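From the Workbench: Small Blocks, Big Box

Hello again, and welcome to everybody who signed up after the January issue! I promised in that one that I'd stop talking about shelving and get back to making things, so this month it's all blocks. Little ones, plastic, in as many colors as I could find on the spool rack.

If you missed the start of this, the plan is a shape set for the toy library on Galon Street. They used to have a lovely old sorting box, but half the pieces had wandered off over the years and the ones left behind didn't match the holes anymore (somebody had tried to sand a square into a circle, and I respect the effort). I said I'd print some new ones. I figured it would take a weekend. That was a good while ago.

The easy shapes really are easy. A cylinder prints itself, more or less, and you can go off and have lunch. Stars are another story. My first ones had points so thin they bent when I pulled them off the plate, and the second batch had points so fat they looked like flowers. I finally drew the star over from scratch with the corners rounded just a hair, and made it thick enough that it stands up by itself. Kids like to stand things up! I should have started there.

I also went back and forth on the layer lines. You can sand them off, and I did sand a few, but I've come around to leaving them. They give small fingers something to grip, and I like being able to feel how a thing was made. My sister thinks they look unfinished. She's entitled to that, and she's getting a sanded one for her desk.
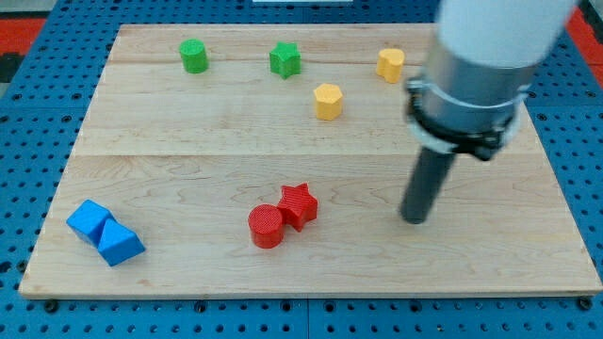

Green cylinder, green star and a yellow one with lobes, with more of the set on the maple board.

I've had a few emails asking about maple, so a word on that. I love it for laying things out. It's pale, so every color shows up nicely, and the grain has those faint swirls that I could look at all afternoon when I'm supposed to be working. A single wide plank would have cost me more than I wanted to spend at Wolent Lumber, so I was perfectly happy to go with narrower ones and a seam. If you're buying, look at the end grain before you pay, and bring a straightedge along. I once took home a piece that rocked like a boat and spent a whole evening being mad about it.

Now, colors. I've gotten strong opinions from readers on whether each shape should have its own color or whether they should be mixed. The argument for matching is that it's easier for the littlest kids. The argument for mixing is that then they have to look at the shape itself – otherwise they're only sorting by color and ignoring the rest. I've landed on mixing, at least for this set. You can always play a color game with a mixed set, and it's a lot harder to go the other way.

The box is next. I have a sheet of birch set aside and a drawing I'm nearly happy with, and the openings will be cut 3 mm bigger than the blocks all the way around. I tried 2 mm and it was fine for me, but I'm not four years old and in a hurry. The lid will slide. No hinges, please, I've pinched enough fingers in my life and most of them were mine.

A few odds and ends before I go. The Osei swap table is back, so if you have leftover filament (even the last sad bit of a spool), bring it along and trade it for somebody else's. I'm after orange and a decent purple, and I have far too much gray. Britance Hall has the big room for us again, and coffee's on, but please bring your own mug this time. We ran out last time and I ended up drinking mine from a measuring cup.

And if you have an old shape sorter at home with pieces missing, write and tell me which ones. Trace the hole on a piece of paper, scribble the width next to it, and stick it in the mail or send me a photo. I've got nearly 100 blocks on my list already, but a few more won't hurt, and I'd love an excuse to try a crescent.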